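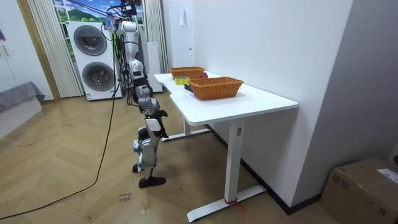

Soap is the worst thing you can put on a herringbone floor, my neighbor told me in the elevator, and the shop in Dokdale told me the opposite the same afternoon. Now I am confused, so I ask here.

The floor is light oak, laid in herringbone, with an oil finish (Borari natural, two coats, this is written on the paper from the previous owner). In the hallway it became gray and a little rough. In the other rooms it is still nice. I have cleaned it until now with a wet mop and a general cleaner with lemon smell. The shop sold me Öberg wood soap and said I should use only this. My neighbor says soap makes a film, and that I should sand the hallway and put lacquer on everything.

I would like to know:

- Is the soap correct for an oiled floor?
- Can the gray hallway be saved without sanding?
- Must I oil the whole floor again, or can I do only the hallway?

I rent a small storage room in the basement, so I have space for tools, but I don't have a sanding machine and I am a little afraid of it. Thank you in advance.

**Asked by Min-kyu Kwon**

---

**oldplanks**

Your neighbor probably has lacquer. On lacquer, soap leaves a film. On oil it is the normal thing to use, the shop was right. Stop with the lemon cleaner, it takes the oil out. And don't put lacquer on top of oil, it will peel.

---

**Terrazina**

I will answer more slowly, because I had the same problem in my hallway and made some mistakes with it. English is also not my first language, so please excuse me if I use a wrong word for a tool.

First find out if there is still oil in the wood. Put a few drops of water on the gray part and wait. If they stay round on top, the oil is still working and you have mostly dirt. If the wood becomes dark quickly, the oil is gone there. Try the same in a good room, so you have something to compare with.

For the gray part I did it like this:

1. Vacuum very well, also in the joints. With herringbone the dirt sits where the short end meets the long side.
2. Wash with an intensive cleaner made for oiled wood, and rub with a green pad by hand. Follow the direction of each block — it is slow, but rubbing across the grain leaves scratches you will see later.
3. Take up the dirty water at once with a cloth. Don't leave it in the joints.
4. Let it dry overnight. I started again at 11 in the morning.
5. Put on very little oil, wait 30 minutes, and wipe away everything that is still shiny.

The last step is where I failed. I left too much oil, and it stayed sticky for days and collected every hair of the cat. Cloths with oil can start to burn by themselves, so lay them flat outside to dry, or put them in water in a closed metal can. 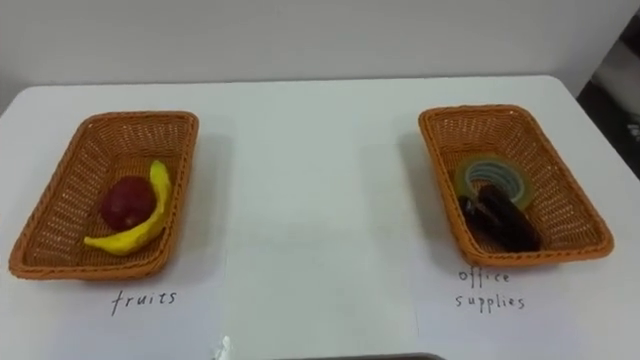 How much soap goes in the bucket for normal cleaning? Follow the measure on the bottle the first time, and after that use a little less if the floor looks dull when it has dried.

You can do only the hallway. Stop at the doorway and not in the middle of the blocks, because fresh oil looks a bit darker in the beginning. Mine became the same color as the rest by August.

If you want to sand anyway, try a small place behind the door by hand with 60 grit, then finer paper. I would not rent a machine for this. On herringbone the grain goes in two directions, and a drum machine is not kind to it.

---

**k.lindqv**

Just use Stostulent, works on everything, I have it on my tiles and kitchen too.

---

**Comments**

**Min-kyu Kwon:** Thank you all. I made the water test. In the hallway the drops went in immediately, in the bedroom they stayed. So I will clean and oil only the hallway, up to the door. @k.lindqv, I looked at the label and it says not for untreated or oiled wood, so I will not try it.

**Terrazina:** Good. Buy the small can, you will need less than you think. And take the shoes off for a few days — I mean the guests also.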